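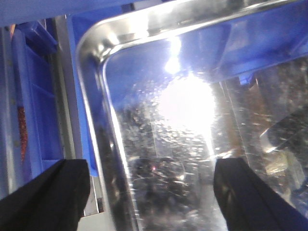 青いコンテナに入れたステンレスバット。底に細かい点々

件名:ステンレスバットの底の傷と点々、どうしてますか

1 投稿者:sumikado
2025年6月5日
作業場でステンレスのバットを青い樹脂コンテナに入れて使っています。バットはZemmontの浅型、コンテナはDerenのものです。バットは1枚1,930円でした。
底が斑点のように見えて、水滴の跡なのか地の傷なのか、自分でも区別がつきません。洗剤で洗って布で拭くところまではやっています。何で磨けばいいでしょうか。

2 投稿者:板金くずれ
まずクエン酸。それで消えれば水アカ、消えなければ傷です。メラミンスポンジは細かい傷が増えるので私は使いません。

3 投稿者:ハッカ油
メラミンでも力を入れなければ平気ですよ。うちは5年使っています。
それより置き方では。コンテナの中で動くと底も縁も擦れます。置き場の様子が見たいです。

4 投稿者:sumikado
>3
ステンレスの梁をはさんで上下に分かれていて、上にバットを載せたコンテナ、下は空のコンテナです。バットは持ち上げればすぐ外れます。

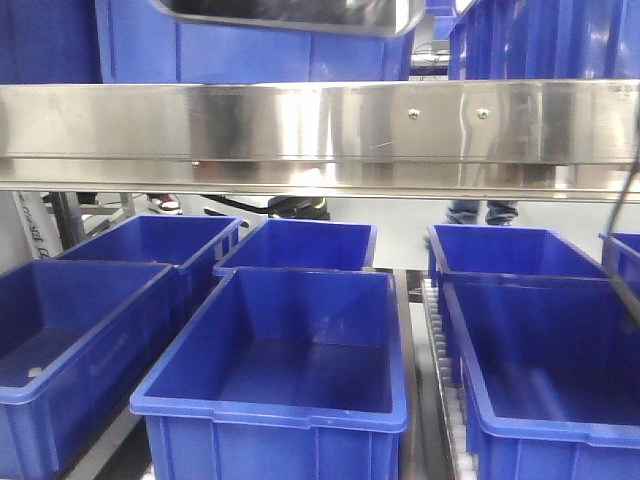

5 投稿者:板金くずれ
>3
5年使って平気というのは、鏡面でなければ目立たないだけだと思います。
>4
下の空コンテナに使わないバットを重ねているなら、間に紙か薄い布を。直に重ねるとすぐ傷みます。

6 投稿者:ハッカ油
目立たないならそれで十分では。食品用でもないようですし、毎回紙をはさむほうが面倒です。

7 投稿者:sumikado
重ねてはいません。一段に一枚です。食品にも使いません。
電動のポリッシャーを使う手も考えています。壁のコンセントが遠いので、電源は床に置いた黒いポータブル電源から取るつもりです。
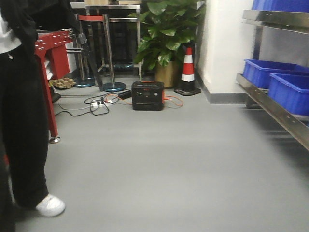
コードがオレンジなので足元では見つけやすいのですが、通路側に出すと台車が引っかけそうです。ポリッシャーはMulliganの小型が候補で、直径は124ミリ。バットの角には届かないかもしれません。

8 投稿者:mizube_no_hako
その径だと角のRには当たりません。角は手で磨くことになります。
個人的には、電動まで使うなら買い替えたほうが早いと思います。

9 投稿者:板金くずれ
>8
買い替えは同意しません。同じように使えばまた同じ傷がつきます。傷の向きがわかる写真はありますか。一方向なら布の拭き傷、ばらばらなら中で物が動いた傷が多いです。

10 投稿者:sumikado
撮ってあるのがありました。

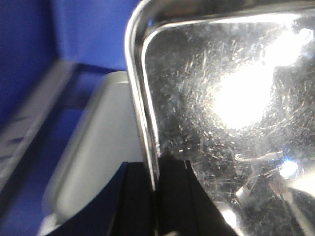

底の擦り傷。光の当たるところほど目立ちます

11 投稿者:板金くずれ
向きがばらばらですね。私なら磨かずに、Gevportの355ミリ幅のシートを切って底に敷きます。

12 投稿者:ハッカ油
敷くとシートの下に水が残りますよ。外して乾かすのを忘れなければいいですけど。

13 投稿者:sumikado
ありがとうございます。先に1枚だけクエン酸を試して、残った分はシートにします。ポリッシャーは8月まで保留にします。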